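One room for the vanity, the armchair and everything else

I've been putting off writing about the back room for most of September, mainly because it still isn't done. But a couple of people asked how the vanity turned out, so I'll go through what we have so far.
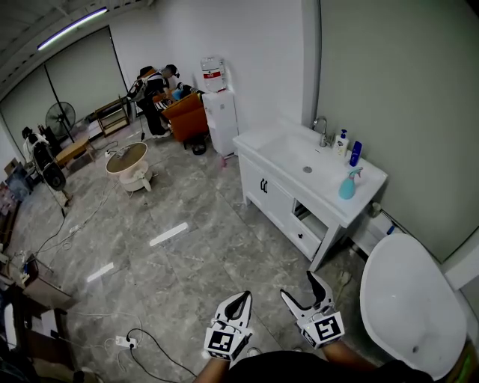 The vanity cost 192 dollars from Genstead, which was less than I expected to pay with the basin included. It came in 2 boxes. The doors were already on and the handles weren't, and the screws for the handles were taped inside the drawer where I didn't look for them until the next morning. I had wanted one with doors all the way across. This one has an open space at the bottom next to the drawer, and I've come around to it. Spare toilet paper goes there, and the cleaning cloths.

I did think about a shelf on the wall for the bottles. For now the soap and the sprays stay on the corner of the counter. If I put them in the cabinet I forget I own them and buy more.

The floor is the part I would do again the same way. It's gray tile with a marble pattern, and I went back and forth between that and a plain one from Bullex for weeks. The plain one was cheaper. My neighbor Chandrasekhar Warrier put the same marble pattern in his hallway and told me it hides dust well, and he was right. It does shine a lot when the ceiling light is on. Mopping takes me ten minutes if the small furniture is out of the way.

The small furniture is the problem. The round table with the glass top was meant to go in the living room, and it has ended up in the middle of this floor because I haven't found another place to put a cup down. The glass shows every fingerprint. I wipe it when I do the sink.

The orange armchair came from my aunt's place in Ornell. I know it doesn't match anything. It's comfortable and it was free, and the upholstery cleaned up well with dish soap and a soft brush. It sits next to the water dispenser, so anyone who wants a drink has to reach past whoever is in the chair. I may swap the two.

The fan stays out until it gets cooler. The wooden bench and the shelf unit behind it are older than the rest and I'm not planning to replace them. I'd like to sand the bench at some point.

Cables are next on the list. I bought a pack of clips and haven't opened it. The boxes on the left side also need sorting, and I expect half of what's in them can go. I've spent around 300 on the room this month and don't want to buy any more storage until I know what is staying.

Recent posts
Getting hard water marks off a faucet
What I paid to have the blinds cleaned
The Thomas bookcase, one year later
Moving a sofa down two flights of stairs

This site uses cookies to remember your settings. By continuing to read you accept our cookie policy. OK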